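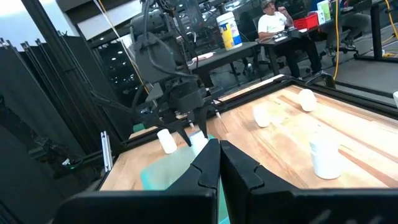
Figure 3. Small white cups spread over a light wooden tabletop.

Filed under: Home & Everyday Life / Research / Open papers

4.2 Scatter, and what a bin does to it

I want to spend this section on cups, which got far more of my attention than I had planned. When Wiebke Görtz and I drew up the diary sheets we had a line for "tableware" and left it at that. Then the sheets came back from the 20 households and the tableware line was full of cups, with people writing up the margins and onto the back. One diarist at Wurmont (the shared house, see Section 3) filled a whole page on the subject and then apologized for it at the bottom. So I went back and coded cups separately, and I'm glad I did!

First, a word on what I mean by scatter. Stacks aren't scatter, and neither is a tray. I use the word for things of one kind that stand apart from each other on a surface, with enough space between them that you have to reach, or walk, to get from one to the next. The layout in Figure 3 is what I'd call scattered: a cup near the front on the left, another out in the middle and a little tilted, another well back toward the far edge. You couldn't take them all from one spot without stretching. Wolfram Kramer, who read an early draft, asked whether a tidy row along the edge would count too if the gaps were wide enough. By my definition it does, and I'll admit that feels wrong. In the diaries people hardly ever described a row as a mess, even a long one, so I coded rows as scatter but marked them, and I leave them out of the comparisons below.

Now to the order in which people clear. I had expected nearest first, then work outward. That does happen, mostly when someone is sitting down. People on their feet did something else quite often. They went to the far cup, picked it up, and came back through the rest, gathering as they came. Several diarists wrote about this as if it were obvious. "You start at the back so you finish by the sink," one of them put it, and another wrote simply "far one, then home." I like that word, home. It tells you the person already had a place in mind before touching anything, and I think this is where a lot of the earlier work on tidying (including my own, sorry) has been looking at the wrong end of the job. We wrote down where the mess was and forgot to ask where it was going.

Cups are a little special here. A small cup without a handle can be taken from above, or around the side, or with a finger hooked inside the rim, and the diarists had strong feelings about which was acceptable. Fingers inside was fine for your own cup. For a guest's cup it was described as rude, "a bit gross," and once as "what waiters do in films." Taking hold from the side is slower when cups stand close together and you have to get your knuckles in between. With scatter you don't have that trouble, because there's room all around. So the very layout that costs you the most walking also gives you the easiest grip. Ulises Carhuamaca pointed this out to me over lunch and I've been pleased about it ever since – it's such a plain trade and I had never seen it written down.

Stacking came up less than I thought it would. About white cups in particular, people wrote that they stack them only when they belong to one set. Two cups that look alike but differ a little in size get nested once, wobble, and are carried separately from then on. I don't have enough entries on this to say much more. Mattes Voß has suggested a follow-up with mixed sets, and if he can find the shelf space he is welcome to it.

That brings me to the bin. After the first round of diaries we asked each household to keep one open container on or beside the main table and to use it however they liked. We didn't tell them what to put in it. Some picked a basket and some a washing-up bowl, and a fair few went for the low plastic kind, wide in the opening and see-through or nearly so. I'd assumed the material wouldn't matter. It did matter, at least to the people writing. A bin you can half see through gets emptied sooner, because the stuff inside goes on looking like stuff. One diarist complained that her frosted bin "only blurs the mess, it's still there looking at me," and she then emptied it every evening, while the households with opaque bowls let things pile up until the weekend and in one case found a spoon they had been missing.
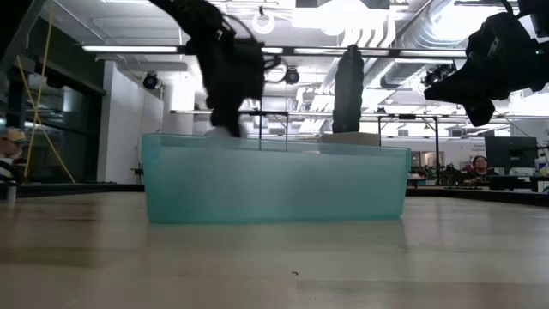
The low rim matters as well, and I nearly missed it. With a tall bucket you let go and the thing drops. With a low, wide bin the hand goes down to the rim or just past it, so people tend to place things, and the diaries are full of placing words: set, lay, slide, tuck. Soft things are the exception. Napkins and cloths were tossed from wherever the person happened to be, and quite a few of those landed over the edge and stayed there, half in and half out. I coded that as cleared, since every diarist who mentioned it did too. Wiebke disagrees with me. She'd have it as a separate category, and in her own recoding of a batch of 100 entries she did exactly that. Her version is in the appendix, and I'd encourage anyone who cares about napkins to read it.

What the bin did to the cups was change the route. Without one, as I said, standing people went far first and came home by the sink. With a bin in the middle of the table there was no "home" side any more, and the entries turn into short trips out and back, like spokes. People described this as less effort. I'm not convinced it was. Each cup gets its own little trip, and nobody was carrying two at a time the way they had on the walk to the sink. But it felt lighter, and several people said they were more willing to start, which is worth having even if the arms do a bit more work. When the bin stood at one end, the old pattern came back, only pointed at the bin this time. The household at Haberkorn moved theirs from the middle to the end halfway through, without being asked, and wrote that it was "in the way of the cards." I'd love to have planned that. It's one household, so please don't build anything on it.

A few limits, while I'm here. The diaries are what people say they did, and they were written up afterward, usually in the evening. Somebody who clears four cups while on the phone isn't going to remember which one came first, and I suspect the neat far-to-near accounts are a bit neater than life was. The text also isn't spread evenly: one diarist wrote 4,000 words and another wrote mostly the word "same." I have tried not to let the long one do all the talking, though she is very quotable and I've leaned on her in two places above. And our tables were all indoor tables with a smooth top. Mattes Bauerfeind tells me that on a slatted garden table small cups get put down only where a slat will hold them level, which would make the scatter a good deal less free than what I describe. We have nothing on that yet, and the August sheets may help.

I should say something about spills, too, since a reviewer asked. Tilted or tipped cups were mentioned mostly when there was still something in them, and then the cloth came before everything else and the order of clearing went out the window. I removed those entries from the route coding. They come back in Section 4.3, together with the saucers.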